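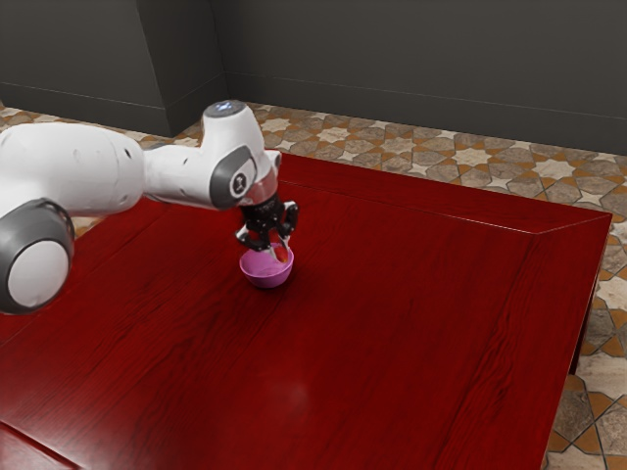
Dark red wooden top in full gloss, small pink bowl. Rendering.

Finishing room notebook, April
Subject: red dye under gloss varnish, why the second set of boards became cloudy

Continued from the previous page. The first set (beech, Lono red dye, Vostex varnish) came out well and I wrote there that the recipe was ready. It was too early to write this. The second set has a gray haze in the lower half of each board, and on two of them one can see it already from the door.

Start time of the second set 9:40, room 19 degrees. I did not write down the humidity in the morning, which is my mistake. At noon the dial showed 64 percent. For the first set I have 48 percent, measured three times.

What was done, in order:

Boards sanded to 180, then wiped with a damp cloth to raise the grain, then sanded again lightly with 240 by hand. Dust removed with the vacuum and a tack cloth.

Dye mixed from powder in warm water, 8 grams to the half liter. Filtered through a paper filter. The filter held back more powder than last time. I stirred for five minutes and maybe it should be longer, or the water was not warm enough any more. Ysaline Gautier uses distilled water for all dyes and I used the tap. I do not know if this matters for the red one. For the brown it does, we saw it in winter.

Two coats of dye with a foam pad, along the grain. Second coat one hour after the first.

Varnish: first coat thinned one to four, the next two coats full strength. Between the coats I sanded with 320 and waited overnight.

The haze appeared in the second coat and not in the first. I held a lamp very low over the boards and it seems to sit between the coats, not on the surface. I rubbed one corner of board 4 with Joly polish until my arm was tired. The surface became more shiny and the haze stayed the same. So polishing will not help and I will not spend more time with it.

Possible reasons I can think of now:

Moisture in the wood. The boards of the second set stood on the floor near the outside wall during the night after dyeing, upright. The haze is in the lower half. This fits almost too well.

Old varnish. The can for the second set was opened before I came back from leave, and there was a skin on it. I took the skin off and strained the rest. Eino Heiskanen says a skin alone does no harm if one strains well, and he has more years with this than I have. But he also asked if I had shaken the can, and yes, I had. There were some small bubbles in the first coat at the ends of the boards.

Tap water, as above.

Color was measured with the small meter on the first set only. Difference between the lightest and the darkest board was smaller than what I can see with my eyes. On the second set the meter gives nonsense in the hazy part, it jumps when I move it by a finger width. I stopped.

Note about the color itself, for when we discuss it with the customer. On the screen the red looks deeper than on our samples. Under the ceiling lamps the boards go to the orange side, and next to the window they are nearly right. I made one small piece with a little black added to the dye, one part to thirty, and this is closer in both places. Ysaline likes it better without black. She finds that the grain is dying under it, and when I look at the two pieces side by side I must agree a little. Perhaps one to fifty.

14:15 - cut board 4 across with the fine saw and looked at the edge with the loupe. The dye goes in much less than a millimeter, the same as in the first set. The varnish layer is thin and even. I could not see anything white in it. Either the haze is too fine for the loupe or I look at the wrong place. Kept both halves, marked with pencil on the back.

15:00 - weighed the remaining boards, to compare with tomorrow. Board 7 is 1,454 grams. All the weights are on the sheet inside the cabinet door. If they lose weight in the dry cupboard then there is water in them, simple as that. I should have weighed them before dyeing also.

Next set. I want to change one thing only, but we have not so many boards, 13 in total are left and four of these have knots. So the plan is like this:

Three boards as the second set, same can, but lying flat on the rack overnight away from the wall.
Three boards the same, with a new can of Vostex. Do not shake, stir slowly.
Three boards with distilled water in the dye, old can, flat on the rack.

The four with knots I keep for practice in rubbing out. The brush marks at the edges are still not good, I go back over them when the varnish already pulls. Eino showed me again how he starts a hand width inside the edge and brushes outward - then no drop hangs on the corner. On my own board it worked at three edges from four.

To do before the next coat:
- humidity written down each time, morning and evening
- move the rack, ask who needs the place by the window
- order tack cloths and 320 paper, only one box is there
- wash the foam pads the same day, one of the red ones is stiff and goes in the trash

17:20 - looked once more with the low lamp before leaving. On board 6 the haze seems weaker than at noon. I did not make a comparison piece, so this is only my impression.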